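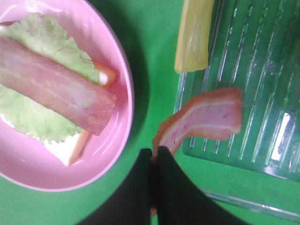
Thitima had been told that the new woman at number 8 didn't eat bread. This came from Boonmee, who had it from the post office, and it was enough to rule out sandwiches. So at ten in the morning she was standing in her kitchen with a packet of ham, a lettuce and a bag of carrots, trying to remember how her aunt used to do it.

Her aunt had made ham rolls for every funeral in Gercombe. You put down the lettuce, then the carrot, then the ham, and you rolled the lot away from you and stuck it with something. Or it was ham first and lettuce in the middle. Thitima had eaten hundreds of them and couldn't have said.

'Ham on the outside,' said Boonmee, when she rang him. 'Or it looks like a cabbage.'

'The lettuce holds it together.'

'Lettuce doesn't hold anything together. What time do you want me?'

'Two. And bring the folding chairs.'

She put the phone down and did it her own way. The first one came undone as soon as she let go. The second stayed rolled as long as she kept a thumb on it. She ate the first, standing up, and found it needed mustard.

The party was for the footpath. The path ran behind the houses from the old Saengthong nursery down to the river at Vemden, and for four years the council had meant to close it. There had been a petition. Thitima had carried it round herself, through one wet winter and most of another, and had got 2,764 names, which was more people than lived in Gercombe. Walkers had signed it, and a coach party, and a man delivering gravel. In July a letter had come to say the path would stay open. It was two paragraphs long and spelled her name wrong.

She had thought she would be happier about it. She had read the letter at the kitchen table, then put it behind the clock and gone out to bring the washing in. For a week she told people the news and they said well done, and then they talked about something else. There was nothing left to post or photocopy. The box file was still on the chair where she kept it, and she still moved it every time she wanted to sit down.

The party had been Boonmee's idea. He said people needed to see the thing was finished.

By noon she had a system. She cut the carrots thinner, so that they bent a little, and tore out the thick part of the lettuce before she started. She spread mustard on the ham with the back of a teaspoon. When a roll was done she put it seam down against its neighbour, so that each one was kept shut by the next. She filled a dish that way, covered it with a damp tea towel and began on another.

At half past one there was a knock at the back door. It was the woman from number 8, holding a loaf.

'I'm early,' she said. 'I wasn't sure what to bring. I made this.'

Thitima looked at the loaf. It was brown and had seeds on it.

'I heard you didn't eat bread,' she said.

'Who told you that?'

'The post office.'

The woman thought about it. 'I said I didn't buy bread,' she said. 'They were asking if I wanted a regular order.'

Thitima took the loaf from her and put it on the side next to the ham rolls. Then she moved the box file off the chair, looked about for somewhere to put it and, after a moment, slid it on top of the fridge.

'Sit down,' she said. 'Can you roll?'

The woman washed her hands and had a go. She rolled tightly and fast, with the ham on the outside, and pinched the end under so that it stayed. She said she used to work in the canteen at Zekex, where they did 200 of something every Friday – no, she said, it was whenever the directors came, it only felt like every week.

'You put the ham on the outside,' said Thitima.

'Is that wrong?'

'No. Don't tell Boonmee, that's all.'

They worked without saying much. The back door was open and there were people on the path already, going down towards the river, a couple with a pushchair and a boy walking behind them hitting the nettles with a stick. The woman asked if it was always this busy and Thitima said that it was when the weather was dry.

'I walk on it most mornings,' the woman said. 'It's why I took the house, really. Somebody told me it nearly got closed.'

'Yes,' said Thitima. 'It nearly did.'

She passed her the mustard. A car pulled up at the front, and then came the sound of Boonmee dropping the chairs.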